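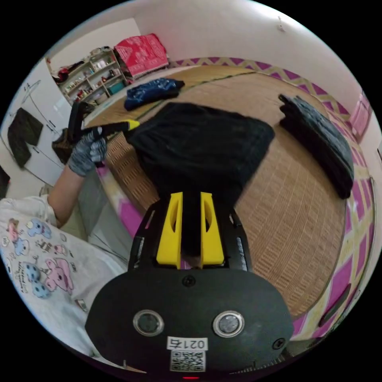 Dayana Rosales replied:
I don't buy it. A straw mat is the same temperature as the room. It feels cool for a minute when you lie down and then it's as warm as you are. The 43 dollars would go further on a fan.

Ezequiel Valdovinos replied:
A cotton sheet over a foam mattress is also room temperature, and I still wake up sweating on it. Air gets under you on a weave. Slept on one all July and I'm keeping it.

Dayana Rosales replied:
Did you run the fan in July too?

Ezequiel Valdovinos replied:
Sometimes. OK, most nights.

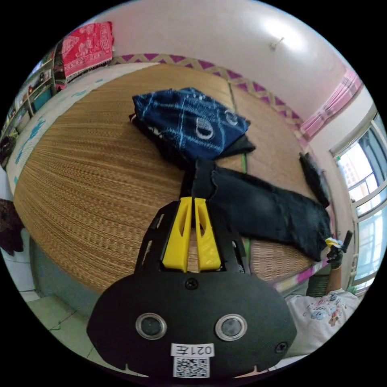 Page 2 of 14

Pak-hei Chiu replied:
Grew up with these. They help a bit in dry heat. When it's sticky out they do very little, and if you fold one away damp it smells by fall. The Hustdale listing says "up to 20 degrees cooler" - cooler than what?

fquintero replied:
Than the oven, I guess. Same shop had more than 300 five-star reviews and half of them used the word "breathable" in the first line. Make of that what you will.

Ezequiel Valdovinos replied:
Mine isn't from Hustdale, so I can't speak for their numbers. You're both hung up on the ad copy though. Try a friend's for a night before you write it off.

Dayana Rosales replied:
Fine, but I'm leaving the fan off, and if it marks up my legs I'm posting about it.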